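Tikance Help Desk
Ticket: Remote for the room unit stops responding, only at one desk
Category: Rooms and furniture / Small equipment
Opened by: Vichien Saithong
Location: Drovport, second floor, room Flistine
Priority: Low
Status: Closed

Original message

Hi all! First off, thank you for the new desks in Flistine, they look great and the dark one is my favorite piece of furniture in the whole building. I've got a puzzle for you, though, and I've been having a fun time poking at it.

The remote for the wall AC works perfectly when I stand by the door. It works when I stand at the window. When I sit at the dark desk and press anything, the unit doesn't beep and nothing changes. I get up, take two steps, press the same button, and there's the beep. I've tried it at 9 in the morning and again after lunch with the same result.

The display on the remote looks normal the whole time. It shows the new set temperature when I press up or down, so the remote thinks it has done its job. The annoying part is that the remote and the unit then disagree. This morning the remote said 65 and the room was clearly going for something much warmer.

What I've done so far:
New batteries, twice, from two different packs.
Wiped the front end of the remote with a dry cloth.
Turned the unit off at the switch for 5 minutes and back on.
Asked Ham in the next room if their remote does this. It doesn't, but their desk is in a different spot.

Happy to test anything you like!
Vichien

Reply from help desk

Hi Vichien, thanks for such a clear write-up, this makes our job a lot easier.

Remotes of this kind need a fairly open line to the receiver on the unit. Could you try three things and tell us which ones change anything?

1. Open your phone camera, point the remote at it and press a button. On many phones you'll see a faint purple or white flicker at the tip. Try the selfie camera if the main one shows nothing.
2. From your chair, hold the remote up at arm's length over your head and press power.
3. Tell us what is standing on the desks between you and the unit. Boxes, screens, plants, anything.

Update from Vichien

Oh, the phone trick is wonderful, I had no idea. There's a flicker on every press, nice and bright, so the remote is sending. I showed it to everybody on the floor.

Number two worked! Arm up, beep. Arm down in the normal way, nothing. I did it ten times over and it was the same each time, so it's not a weak battery or a flaky button.

For number three, I went and had a proper look. The remote lives in the middle of the dark desk. At the far side there's a tan cardboard box and next to it a cream-white box with a gold top edge. The white desk is pushed right up against the dark one, and there's almost nothing on that. 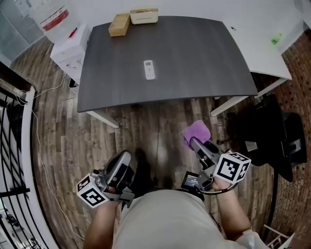
I usually leave the remote flat where it is and press the button with one finger, without picking it up. I hadn't thought about that at all until I wrote it down just now. When it's lying flat, the front end is aimed at whatever is straight ahead of it along the table. From the door or the window I've always got it in my hand, so of course I'm pointing it up at the unit.

Going to move things around and report back.

Reply from help desk

That sounds very promising. Please change one thing at a time if you can stand it. Start with the boxes and leave the remote where it is, pressed flat like you normally do. Then put the boxes back and pick the remote up. We'd like to know if it's the boxes, the angle, or both, because two other rooms got the same desk layout and we'd like to warn them.

Also, please re-sync the remote and the unit before you start, or the readings will drive you crazy. Turn the unit off with its own button, set the remote to off as well, then turn both on together with one press from close up.

Update from Vichien

Results! I made a little table on paper and I'm typing it in here.

Boxes in place, remote flat: no beep.
Boxes moved to the floor, remote flat: beeps most of the time, but it missed a few.
Boxes in place, remote picked up and pointed at the unit: beeps every time.
Boxes moved, remote picked up: beeps every time.

So it's both, with the boxes being the bigger half of it. When they're gone, enough gets through even with the remote lying down. When they're there, you have to lift it.

I also tried sliding the remote over to the white desk and pressing it flat there, with the boxes back in their usual place. It beeped on the first try. Nothing stands between that spot and the unit, and it's easy to reach from the office chair.

One more finding, which I'm a bit proud of. The missed presses are what caused the mismatch in temperature. Each time I pressed up or down on the flat remote, its display changed and the unit heard nothing. The next press that got through sent the whole setting at once, so the unit jumped. I got it to do this on purpose: four silent presses, then one with my arm up, and the number on the wall unit went straight to the one on the remote.

Reply from help desk

Great work, and yes, that matches how these remotes behave. They send the full setting on each press, so a mismatch clears itself the next time one gets through. No need for a reset.

We can send you a stick-on wall holder for the remote. It mounts at standing height near the door, takes around 60 seconds to put up and peels off without marking the paint. Would you like one, or would you prefer to keep the remote on the desk?

Update from Vichien

Yes please to the holder! People do wander in and look for the remote, and by the door is where they look first. Until it comes I've moved the remote to the white desk, and the room has been behaving beautifully all afternoon.

The boxes can stay, I like having them within reach.

Closing note

Cause: infrared signal blocked by boxes on the desk, made worse by using the remote lying flat.
Fix: remote moved to the white desk; wall holder ordered for Flistine.
Parts replaced: none. The old batteries were fine, so Vichien has put them back in the drawer.
Follow-up: note sent to the two rooms with the same layout.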